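Grip Creep (Robotics)

Print this article | E-mail this article | 378 shares | 20 comments 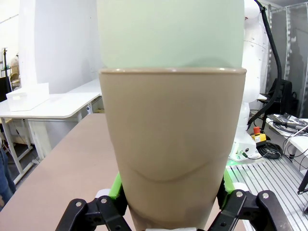
Category: Faults and Failures > Grippers

Grip creep is the slow slide of a held object through a robot's fingers while the robot still thinks everything is fine. It's one of the most common faults you'll meet with two-finger grippers, and one of the sneakiest, and I've been collecting stories about it for longer than I'd like to admit. People also call it slow slip, pad drift or (in the shop where I learned the trade) "the sinks," as in "this one's got the sinks again."

A quick word on what it isn't. A plain drop is when the fingers miss, or let go early, or the power cuts out. You see it, you hear it, you pick the thing up off the floor. With grip creep the object moves a hair at a time, and the arm carries on with its program using a position that was right when it grabbed and is a little more wrong every second after.

Why cups are the worst

Tapered plastic cups are the classic troublemaker, and if you hold one near the bottom you've pretty much ordered the fault off a menu. The wall slopes, so two pads that squeeze straight in don't sit flat against it. They touch along a thin band. The cup is narrower at the bottom, so each squeeze also pushes it up a tiny bit, and a smooth wall doesn't offer much to hold on to. Then somebody pours something in, the weight goes up, and the cup heads the other way!

There's a second problem with the low hold, and it's tipping. All that cup above the fingers works like a lever. Bump the rim against anything, even gently, and the cup rocks between the pads. Once it has rocked it rarely comes all the way back, and the creep gets faster from there.

The Multerow handoffs

The case most people bring up is the one at Multerow, where a bench arm was passing cups from one station to the next. I knew a couple of people on that job, so take my version as secondhand but friendly. The cell ran fine for weeks. Then the cups began arriving low, just a touch, and the arm would set them down harder than it should. A few cracked. The log said every single grasp was good.

Emmett Greenberg was the one who finally sat and watched. He ran 200 handoffs with a marker line drawn on each cup at the top of the pads, and 20 of them finished with the line in the wrong place. The software had never flagged one. It checked whether the fingers had stopped before they were fully closed, and a sliding cup passes that test all day long, right up until it's gone.

What had changed was the pads. They'd been wiped down with a cleaner that left a slick film, and the film built up. I love this part of the story and I also hate it, because I'd been using the same kind of cleaner on my own pads and feeling pretty good about how tidy they looked. The fix was warm water, a lint-free cloth and a note taped to the cleaning cabinet.

The write-up went around on 2023-07-19 and I still send people copies of it.

How you spot it

The marker trick is still my favorite. Draw a line, run the job, look at the line. If you'd like the machine to do the looking, a wrist camera is well placed for it, though you have to pick something on the object that's easy to track, and a plain cup with no print on it doesn't give you a lot. The rim is usually your best bet.

Motor current helps too, up to a point. When a tapered cup slides down, the fingers find a wider part of the wall and get pushed apart, and on a decent gripper that shows up as a wiggle in the finger position. When it slides up they close a little. Either way a number moves that shouldn't be moving. The Trokell method (named after the shop that wrote it up, and there's some grumbling about who thought of it first) compares finger position at pickup with finger position 2 seconds later and stops the arm if they don't match. It's crude and it catches a lot.

What people get wrong

Squeezing harder is what everybody tries first, me included. On a thin cup it makes things worse. The wall bends in, the contact patch changes shape, and sometimes the whole thing pops out like a watermelon seed. I've had one land in my coffee.

Softer pads are a better answer, and so is grabbing higher up, if the job leaves you room up there. Slowing down at the start and end of each move does a surprising amount of good for no money at all. The folks at Natidau went further and gave their fingertips a little pivot so the pads could follow the slope. It works nicely, but it's one more joint to keep clean.

The safety side

With an empty cup, who cares. With hot liquid, glass or anything sharp, creep turns into a real hazard, and the nasty bit is how people react to it. You see the cup going and your hand shoots out. I've done it, and I knew better. Training should say very plainly that you hit the stop button first and let the cup fall. Put the button where you can reach it without leaning past the arm, and keep loose cable away from it. Also check what your gripper does on a stop, before you need to know. Some hold, some go limp.

See also: Pad glazing; False grasp; Treloar test; Pinch points

E-mail this article to a friend | Print | 20 comments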